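Boletim do laboratório | Robótica e aprendizagem

Ensinar com as mãos: o que aprendemos com 2085 demonstrações

Na segunda-feira passada acabei de juntar os números do projeto Elutby e prometi à malta que escrevia qualquer coisa para o boletim antes de me esquecer dos pormenores. Cá vai, e desculpem se me alongo, que isto entusiasma-me mesmo!

A pergunta de partida era simples: quantas demonstrações humanas são precisas para um braço aprender a abrir uma caixa com gaveta sem a arrastar pela mesa toda? No ano passado fazíamos tudo por teleoperação, com o braço mestre e o braço escravo, e quem passou por lá sabe o que custava. Uma manhã inteira dava 80 episódios, se corresse bem, e metade tinha hesitações que o modelo depois imitava com uma fidelidade comovente. Desta vez pegámos diretamente nas pinças, uma em cada mão, com cubos de marcadores fiduciais montados em cima, e deixámos que a câmara na cabeça tratasse de recuperar a pose de cada uma. O braço robótico só entra no fim, para executar.

A diferença de ritmo é enorme. A Ya-wen Tam, que ficou com a maior parte das sessões, chegava aos 300 episódios num dia e ainda tinha paciência para refazer os que não lhe agradavam. No total ficámos com 2085, quase todos da tarefa da gaveta, mais uns quantos de arrumar plantas e flores artificiais que guardámos para outra experiência.

E o resultado? Treinámos a mesma política com os dois conjuntos de dados e fizemos 100 ensaios com cada uma. A versão treinada com teleoperação abriu a gaveta em 58, a outra em 81. Fiquei contentíssima, mas convém dizer que o segundo conjunto é muito maior. Quando cortámos os dados para o mesmo tamanho a vantagem encolheu bastante – continua lá, só que já não dá para fazer um cartaz com ela.

O que mais me surpreendeu foi o efeito das duas mãos. Nas demonstrações com pinças as pessoas seguram a caixa com uma mão enquanto puxam com a outra, sem pensar nisso. Por teleoperação quase ninguém o fazia, porque coordenar dois braços à distância cansa, e a caixa lá ia a deslizar. O modelo aprendeu esse gesto de segurar sem lhe termos dado qualquer instrução nesse sentido.

Problemas também houve, claro. Quando um cubo fica virado de lado ou tapado pelo antebraço, a estimativa da pose salta uns centímetros e o episódio fica estragado. O Lungu, o nosso filtro de trajetórias, apanha os saltos grandes, mas deixa passar os pequenos, e esses são os piores – parecem tremuras da mão. Acabei por rever uma boa parte à mão, com muito café.

A seguir queremos repetir tudo com as caixas da Bandby, que têm gavetas mais presas, e passar os dados para o formato do Prindimico para que os outros grupos os possam usar. Conto ter isso pronto em novembro. Quem quiser experimentar as pinças que apareça depois das três da tarde!
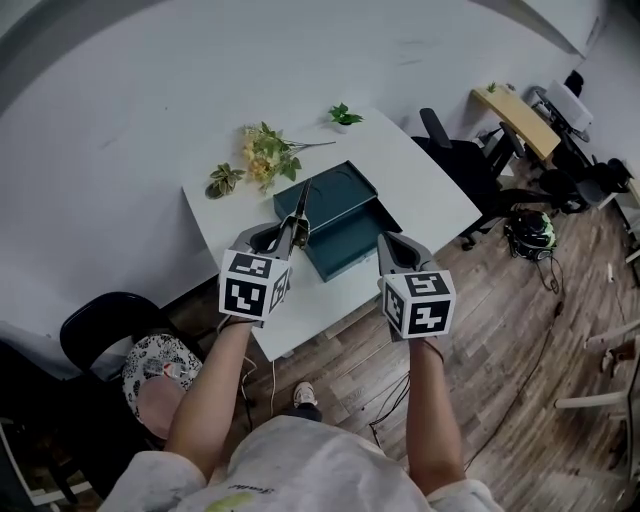
Porque é que os marcadores vão num cubo e não numa placa plana?

Com um cubo há quase sempre pelo menos uma face virada para a câmara, mesmo quando a mão roda bastante. Uma placa plana perde-se assim que fica de perfil, e vista muito de lado dá uma orientação pouco fiável. Se a câmara apanhar duas ou três faces ao mesmo tempo, a estimativa da pose também fica mais estável.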